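Arancibia Toy Library — Gallery: The Sorting Trays

The toy library at Arancibia lends out small toys, switches and sensory pieces from a single room behind the Allside community hall. Everything that comes back is put into coloured trays before it is checked and returned to the shelves. There are 541 items in the catalogue, and most of them are small enough to fit in a coat pocket.

This page shows the trays and a few notes on what goes in them. It was last updated on March 3, 2024.

The red tray

Red is for mixed returns. Soft toys, push buttons and anything without a box of its own go in here first. Pieces stay in the tray until they have been matched to a catalogue card.

Small plush rabbit, pink, with an off-white cord looped at the top of the head. The two round push buttons near it have glossy domes on black bases, one pink and one periwinkle blue.

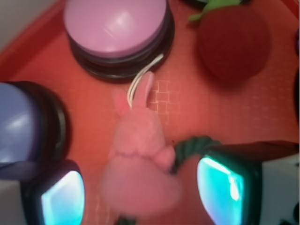

Borrowing from the red tray

Items can't be borrowed straight from the tray. If you see something you would like, tell the desk and it will be held for you once the card is found. Holds last 3 weeks.

Soft toys

Plush animals are checked at the seams and around any cord or ribbon. Cords that have come away are sewn back on, and toys with a split seam go to the mending box. Please wash soft toys in a pillowcase before you bring them back — cold water, no softener.

Push buttons

Buttons go out singly or in sets. Wipe the dome and base with a damp cloth and keep them out of the sink. If one sticks, leave a note with it and don't try to open the base.

Shelves and labels

The shelving came from Urov in August and holds 200 small tubs. Labels are printed at the Drarkine branch, so a new item can take a while to reach its proper place. Until then it's listed in the catalogue as "in tray".

Donations

We take small toys in good condition. Soft toys should be clean, with the seams whole. We have no room for ride-on toys or anything larger than a shoebox — the Drarkine branch has more floor space and will take these.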